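Student robotics team finishes its season in simulation

Jul 2, 2020

The Dafis robotics club closed its school year last week with a competition in which no student touched a robot. Teams wrote code at home, sent it in by a Friday-free rolling deadline, and watched their machines work in a simulated room on a shared call.

The club had planned to end the year the usual way, with a day of floor events in the school gym. When the building closed in the spring, coach Branwen Gethin gave the students a choice between stopping early and moving the whole thing onto the computer. They voted to keep going.

"I told them it would be more work and less fun," Gethin said. "They were right to ignore me about the second part."

The contest is called the Giter Challenge, after the name the students gave the virtual robot. Giter is a two-armed machine on a wide base. It comes with a starter program that can turn the base, raise each arm and open and close the grippers. Everything after that was up to the teams.

Six teams entered, made up of students in grades nine through twelve. Each team had a programmer, a tester and someone to keep the log, although most of the students said those jobs got mixed up within a week.

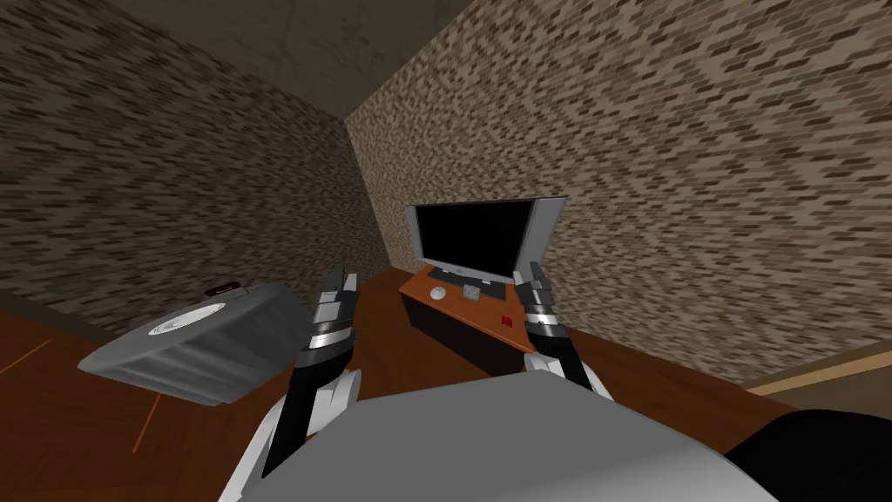 The room the students worked in was built over the month of May by Arwel Hopkin, a senior who has been in the club since ninth grade. He started with bare walls and a floor and added to them as the tasks were settled. There is a low desk with an orange top against the back wall, and on it a monitor, a keyboard, a white mouse and a tiny red block-like item near the front edge. Hopkin put the brick-like pattern on the walls late in the process, after testers complained that they lost track of which way the robot was turned. The view the teams used most sits just over the robot's own body, so that both grippers are in sight while the base moves.

"From up high you can plan a route, but you can't judge reach," Hopkin said. "I wanted people to look past the hands at the desk."

The simulator is a package called Serkia, which the club already had on its laptops for practice. Students with older computers at home had trouble running it at full detail. Gethin lent out seven of the club's laptops and asked the other families to try a lower setting that turns off shadows. One team did all of its testing that way and did not see the room with full lighting until the final.

The rules ran to two pages. A run began with the robot facing the desk from across the floor. The teams had to bring it up to the desk, pick up the red item without knocking anything else off, back away and hold still. A run ended when the robot stopped or when time was up. Judges gave points for the approach, the grip and the stop, and took points away for touching the monitor or bumping the large gray device on the floor. A perfect score was 100.

A team called Jorard took first place with 84 points. Its program drove slowly and stopped twice on the way in to check the robot's distance from the desk. The judges noted that it used only one arm for the pickup and kept the other raised and out of the way for the whole run.

Second place went to a team that had led through the practice rounds. Its robot reached the desk faster than any other and got a grip on the item, then swung its free arm into the monitor while turning to leave. The team's log showed the same thing had happened in testing and had been marked as fixed.

Two teams did not complete a pickup. One of them lost its place near the desk and closed its gripper on nothing. The other was still making small corrections to its approach when time ran out. Both were given their approach points.

Gethin said the grip was the hardest part for everyone. In the gym, students can push a part back into place or add a strip of rubber to a gripper that slips. In the simulator they had to work out why an object slid away, and the answer was often in a number somebody had typed in weeks before. She had them write down each change and what came of it. The logs counted toward the club's year-end grade, which students can use as an elective credit.

"Some of those logs are better than the code," she said. "I have a few kids who hardly spoke at meetings and wrote four pages on why the left arm drifts."

The drift was real, according to Hopkin. An error in the arm settings he had sent out made the left arm settle slightly lower than it was told to. One of the ninth graders found it during the second practice round. Hopkin sent out a corrected file that night, and teams that had already worked around the problem had to take their fixes back out. He apologized on the club's message board and gave the ninth grader credit in the final version of the room.

The final was held over a video call that lasted more than two hours. Each team shared its screen, explained its plan and then started the run. No changes were allowed after that. Parents and a few former members joined to watch, and the two judges, both former members now studying engineering, asked questions between runs. The call dropped once, during the fourth run, and the judges let that team start over.

There was no trophy this year. Members of the winning team will get their names on the plaque outside the club room when the building opens again, and they will choose the first project for the fall.

They have already said what they want. The team plans to ask for a second task in the same room, with the robot using both arms to lift something too wide for one gripper. Hopkin, who graduated in June, has agreed to hand over his files and to answer questions through the summer. He has also left a list of things he did not get to, including doors, a second desk and a better way to reset the room after a failed run.

Gethin does not know yet whether the club will meet in person in the fall. She said she would keep part of the season in simulation either way, mainly for the early weeks, when new members spend a lot of time waiting for a turn on the club's one working robot. With the simulator they can all make their mistakes at once.

Students who will be in grades nine through twelve in the fall may sign up for Dafis through the school office. No programming experience is required. New members will get the simulator, the practice room and the corrected arm settings in a single download, along with the two pages of rules from this year's challenge.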